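질문: 아이 장난감하고 작은 물건이 섞여서 정리가 안 됩니다. 어떻게 나누면 좋습니까?

안녕하세요. 한국에 온 지 7년 되었습니다. 글이 조금 어색해도 이해 부탁드립니다.

집이 작아서 식탁에서 아이가 놀고, 저도 거기에서 일을 합니다. 그래서 장난감과 생활용품이 자꾸 한 곳에 모입니다. 지금은 과자가 들어 있던 플라스틱 상자를 사용합니다. 크기는 충분한데 칸이 없어서, 아이가 하나를 찾으려면 모두 쏟습니다. 스코드스타드(Skodstead) 칸막이 서랍을 살까 생각했지만 배송비까지 계산하니 부담이 됩니다. 지금 있는 것으로 해결하는 방법이 있으면 알려 주십시오.
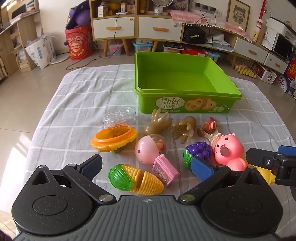

답변 1 (채택됨)

저도 외국 사람이고 아이가 둘 있습니다. 서랍을 먼저 사지 마십시오. 저는 Griscombe 수납함을 먼저 샀는데 선반에 안 들어가서 결국 베란다에 있습니다.

제가 한 순서를 적겠습니다.

1. 한 달 동안 안 만진 것은 다른 봉투에 넣고 옷장 위에 둡니다. 아이가 찾으면 돌려줍니다. 우리 아이는 거의 안 찾았습니다.

2. 남은 것은 종류로 나눕니다. 음식 모양, 동물, 자동차, 이 정도면 됩니다. 너무 자세하게 나누면 아이가 못 지킵니다.

3. 큰 상자 안에 우유갑을 잘라서 넣으면 칸이 생깁니다. 자른 곳은 테이프로 감아야 손을 안 다칩니다.

4. 어른 물건은 꼭 따로 둡니다. 특히 렌즈 케이스, 약, 동전 같은 것입니다. 작은 것은 장난감하고 같이 있으면 눈에 잘 안 보입니다.
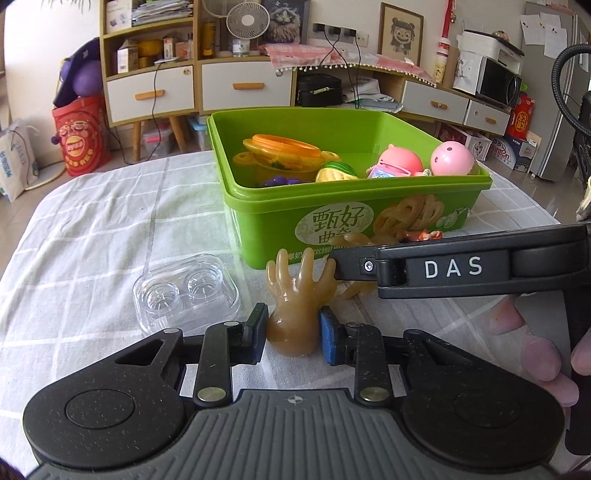
저는 현관 옆에 뚜껑 있는 통을 하나 두고, 저녁 8시에 어른 물건을 거기로 옮깁니다. 시간을 정하니까 남편도 같이 하게 되었습니다. 처음 일주일은 자주 잊어버렸지만 지금은 습관이 되었습니다. 통은 아이 손이 안 닿는 높이가 좋습니다.

답변 2

라벨을 붙이세요. 글자를 모르는 아이면 그림으로 하면 됩니다. 저는 Wubshet 앱에 있는 무료 그림을 인쇄했습니다.

답변 3

첫 번째 답변에 동의하지만 우유갑은 조금 걱정됩니다. 잘 씻어도 여름에 냄새가 날 수 있습니다. 저는 두꺼운 종이로 칸을 만들었습니다. 상자 안쪽 길이를 먼저 재고, 그것보다 조금 짧게 자르면 잘 들어갑니다.

그리고 Skevden 중고 게시판도 한번 보십시오. 5월에 이사하는 사람이 많아서 수납함을 그냥 주는 글도 있었습니다. 직접 가지러 가야 하는 것이 좀 불편합니다.

질문자 댓글

답변 모두 감사합니다. 우선 1번과 4번부터 해 보겠습니다. 그런데 봉투에 넣은 장난감은 언제 버려도 됩니까? 아이한테 물어보면 항상 안 된다고 합니다.

답변 1 작성자 댓글

저는 계절이 바뀔 때까지 기다립니다. 버리기 전에 아이하고 같이 봉투를 열고, 다섯 개만 고르게 합니다. 나머지는 동네 어린이집에 물어보고 드렸습니다.

도움이 됨 111 · 조회 1,311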